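Cullance House Residents' Meeting
Minutes, Monday, 7:30 p.m., common room
Chair: Niloufar Alipour

1. Minutes of the July meeting were approved with one spelling correction.

2. Shared laundry supplies
The white zippered fabric was looked at during the meeting. 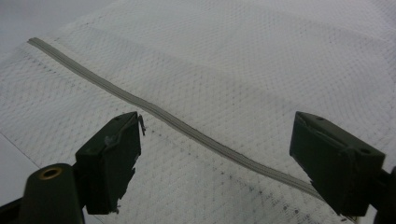
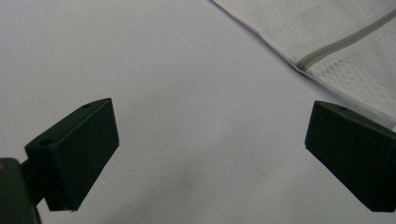 Item 2: white fabric with gray zipper, closed in both views.

Niloufar proposed buying 20 mesh bags with zippers for small items, to be kept on the shelf by the dryers. Two suppliers were compared, Jakgate and Sharifi. Jakgate has a minimum order of 100, more than the building can use. Agreed to order from Sharifi.

Residents are asked to close zippers fully before washing and to return bags to the shelf by 9 p.m.

3. Laundry fund
The balance stands at $1,338. No change to the price per load.

4. Other business
The Lodonberg Street door is sticking again. Niloufar will call the locksmith. A request for a second folding table was held over to the next meeting.

Meeting closed at 8:20 p.m.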